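Darkar Pouring Pigment, 30 g jar

I've been casting candles and soap in my kitchen for years, and this is the powder I finally stuck with (so I started selling it!). One jar colors four big batches, and the magenta is my favorite by a mile.

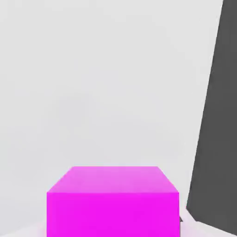

How to use it

Stir half a teaspoon into a little warm oil first, then add that to your base. Keep the mix under 110 degrees or the pinks go dull on you.
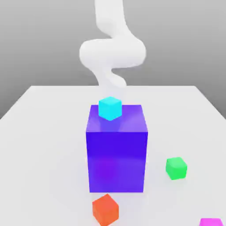 Shades are sold one by one, and I restock in June. My friend Konrad Górecki buys nothing but the earthy ones, but I keep nudging him toward the brights. A small cyan cube against a plain gray wall looks so fresh, and a pale table helps too, so think about your shelf before you pick!

Item no. 2707. Ships from Groltitz in a padded mailer.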